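Search products
Search
April, posted by Evaristo Fontana

Jurora White Work Board

I've been selling (and using!) work boards for a good while now, and the Jurora is the one I keep pointing people to when they write in asking what to put on top of a nice table. It's a plain white rectangle. You lay it down, you do your fiddly job on it, you stand it back up behind the door. I like it a lot more than I expected to like a board.

My own table is a pale one that marks if you so much as frown at it, and I was forever putting old newspaper down first. Newspaper slides, and small parts vanish into the crossword. On white I can find a dropped screw in a second, even in the evening with just the one lamp on. 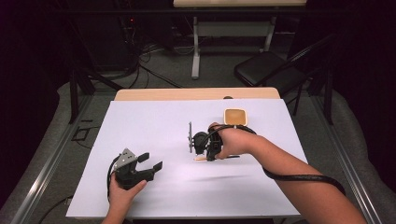 Size is the thing people get wrong, so please measure first. The large is 100 cm on the long side, and you want it to cover most of the tabletop but leave a little strip of table at the back. I tried the smaller one for about 2 weeks and kept working right off the end of it – glue on the table, sighing, the whole bit. Go large if you have the room.

A little tray is a good partner for it. I use a small square one with rounded corners for whatever I'm in the middle of, sticks, beads, pen caps, and I park it toward the back so my sleeves don't catch it. We carry the Purba trays in a few colors, and they wipe clean with a damp cloth, same as the board.

A few things I get asked. Can you cut on it? I wouldn't, it'll take a craft knife badly, so put a Skirance mat on top for that. Does it stay put? On bare wood mine creeps a bit if I lean hard, and the 2 grip strips in the box sort that out nicely. Hot glue peels off once it's cold. Permanent marker needs some rubbing (ask me how I know).

Ragnvald Sundqvist wrote in wanting to know if it fits the Zarnero folding table, and yes, it does, with a bit of room to spare at each end.

Item no. 391. Ships flat, and the grip strips are taped to the back, so check there before you write to me!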